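Small Boxes and Where Things Go

Gallery page 4: the smoky box

By Ghazal Hashemi

This page continues the set on desk and dresser storage. The earlier pages covered drawers, trays and the tall Stanari shelf unit. From here on it is boxes that stand out in the open on a tabletop, starting with a tinted one you can see through. As before, there are only a few pictures per page and the notes are short.

I like tinted plastic for small things. Clear boxes show every fingerprint and every tangle of chain inside them. A solid box hides it all, and then I forget what I own. Smoky brown is in between – enough shows through that I can tell which side the rings are on.
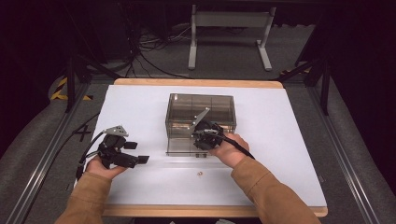 A divider is worth having even in a box this size. With one open space, everything slides into the same corner the first time the box gets moved. With a thin wall down the inside, earrings can go on one side and heavier pieces on the other. If yours came without one, a strip of stiff card cut to the inside width will hold for a good while.

Small gold-colored pieces are the ones I lose most often, so they go in first. I set them out on a plain white surface before putting anything away. On a patterned cloth or a dark wooden top they disappear.

A word on cleaning. Use a soft cloth, barely damp, and no glass spray. I had an Altness tray in clear acrylic that went cloudy at the corners after one winter of spray, and it never came back. Dust the inside corners with a dry paintbrush.

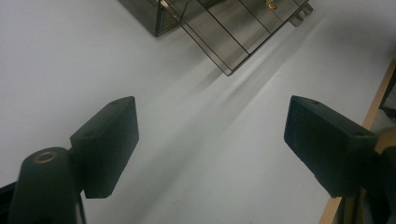 Leave some bare table in front of whatever box you use. I keep a space there about as deep as my hand, so that things can be put down while I sort them. When that space fills up with mail and keys, the sorting stops, and within a week there is a pile on the lid or next to it.

Fittings are the other thing to look at when buying secondhand. Check that hinges and clasps move freely and that the plastic near them has no fine cracks. A crack at a screw hole will spread. The Azimi box on page 3 had one, and I should have passed on it.

Page 5 has the Genel sewing box and two button tins. Notes on lining the bottom of a box with felt are on page 2, under the trays.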